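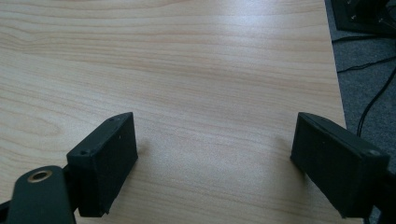 Ginevra Bianchini on putters, patience and the colour beige

Ginevra Bianchini apologises for the smell before I've sat down. It's grip solvent, she says, and after 16 years of making golf clubs in the back half of a former tyre shop she can only detect it on other people's faces.

Her company, Rallow, sells putters and very little else. There was a driver once. "We sold six," she says. "My mother bought two, and she bowls."

The putters have done better. Last year 3367 of them left the building, most bound for club shops in regional Victoria, where golfers are apparently willing to blame their equipment and pay for its replacement. The bestseller is the Gorkum, a mallet with the general outline of a toaster. Bianchini wanted to call it something Italian. Her business partner, Lino Morelli, had already ordered the headcovers.

"Lino's view is that nobody ever holed a putt because of a name," she says. "Mine is that he should ask before he spends money on embroidery."

Every head is milled, weighed and then weighed again by Morelli, who doesn't trust the first scales. He doesn't play. Bianchini does, off a handicap she describes as "private".

A blade model is due in March, in a finish the catalogue calls Dune. I suggest that it's beige. She looks at me for a while.

"It's a very expensive beige," she says, and goes to answer the phone.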